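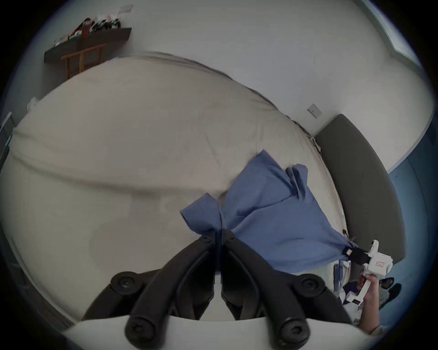
The blue shirt on the bed, black gripper on one side and the white one on the other.

Subject: Re: [loltton-robots] Anyone get to the Zaltberg open day?

On 1/16/19, Ginette Masson wrote:

> Hi all,
>
> I had to miss the Zaltberg open day in Stisby because my train got
> canceled, and I've been grumpy about it all week. Did anyone from
> the list make it? What I most wanted to know:
>
> - Did they let you try the hand-held grippers yourself, or was it
> all behind a rope?
> - Was the clothes folding for real, with real clothes, or the usual
> little square towel?
> - Is there any word on the Fleury arm? They were promising it last
> May and then it went very quiet.
>
> I'm still thinking of building a pair of grippers for our own
> meetings, so any detail about the build would be welcome, even boring
> detail. Especially boring detail!
>
> Ginette

Hi Ginette, hi everyone,

I went! Sorry about your train, that's rotten luck. I'll try to go through your questions but I'm going to wander, so get a coffee first.

No rope. They'd set up a bedroom, a proper one with a big bed and a tall gray padded headboard, and you went in a few at a time. My group was 9 people, and the one before us was 12 and they all came out looking a bit squashed, so I think we did well there. A young man showed us how to hold the things and then we just had a go. I had expected to be handed a waiver or at least a stern talk, and I got neither.

And yes, real clothes. Shirts, mostly. The blue one was the one I liked best, a soft, slightly faded shirt with plenty of seams to get caught on. You lay it out on the bed, pinch it with one gripper, somebody else takes a corner with the other (or you take one in each hand if you're braver than me), and off you go. I teamed up with a woman from Fleury who does industrial sewing and she was so much better than I was that it was embarrassing. She kept telling me to grab less cloth. I kept grabbing more cloth.

What surprised me is how quickly you start moving differently. With your fingers you feel a fold slide and you correct it without thinking. With the grippers you have to look, all the time, and I ended up leaning right over the bed with my tongue out like a kid doing homework. My first shirt took me 11 tries before I had a fold I'd show to anybody, and even that one had a sleeve going off on its own. The sewing lady said her trick was to pull the cloth tight before moving it anywhere, and once I did that things got a lot better – not good, but better.

Somebody in our group asked why they bother with people at all when there's an arm, and the answer was more or less that they want lots of folding done by lots of different hands, the clumsy ones too. I felt very useful after hearing that. They keep the bad tries as well as the good ones, and apparently there's a long argument in the office over how bad is too bad to keep. I'd have loved to sit in on that one.

OK, the boring detail, because you asked for it. The two grippers we used weren't the same. The black one is a two-finger type, with long thick fingers that come in from a wide base and meet at the tips, and the white one is a blockier thing with a black clip at the front. I used both and I'd build the black kind if it were me. You can see where the tips are going, which matters more than I'd have guessed. 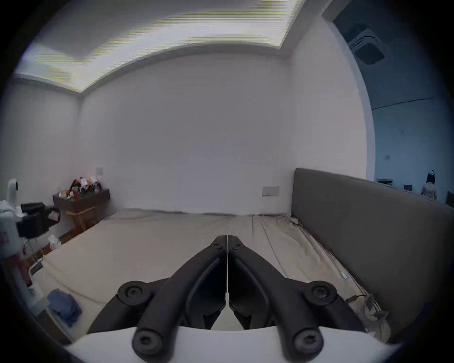 The joints on it are easy to get at, too. There are big round black caps at the pivots, four of them, with a hex socket in the middle of each, and then small round screw heads up near the tips. The fingers aren't solid all the way across either, they have a recessed panel on the inside with cut-outs, so if you're printing your own you could save yourself some plastic there. I asked if I could take one apart and was told no, very nicely. I did ask about the weight and he said "light enough", so put that in your spreadsheet.

My wrist was sore the next day, by the way. I had maybe twenty minutes of total squeezing and I'm not exactly out of shape, so if you do build a pair for our meetings, please think about the handle before anything else! The white one sat nicer in my hand, for what it's worth. If you could put that handle on the other one's fingers I'd be first in line.

One more thing on the setup. They had a plain beige sheet on the bed, and I asked whether it mattered. The young man said a patterned one had given them trouble before, and he made a face, so I didn't dig. Worth remembering if we use the folding table at the library, with that awful checked tablecloth.

About the Fleury arm (no relation to the town, which confused the sewing lady a lot): it exists, but we didn't see it run. They had a talk after the hands-on part, in a room with some 29 chairs and a good many more people than that, so I stood at the back and missed half the slides. What I caught is that they're still not happy with how it lets go of cloth. Picking up is fine, letting go is where it drags the fold out of place. I believe that, I did exactly the same thing all afternoon. There was no price and no date. A man in front of me asked about the date three times in slightly different ways and got the same smile each time.

Would I go again? Yes, and I'd go early, because the wait for the bedroom got long after lunch and there was nowhere to sit. Parking in Stisby is still terrible. The sandwiches were fine, the coffee was weak, and there was a lemon cake that was gone by the time I got out of the talk.

They said there would probably be another open day in May. If enough of us want to go we could share cars from Loltton, I can take three people plus me as long as one of them has short legs. Ginette, you get first pick of seats after what the trains did to you.

I've got a page of scribbled notes with a sketch of the pivots, done from memory on the bus, so don't trust the proportions. I'll bring it to the next meeting unless you want me to scan it sooner. Also, does anybody still have the box of hex bolts from the crawler project? I think it went home with one of you and I could use it for this.

Bye for now,
Rob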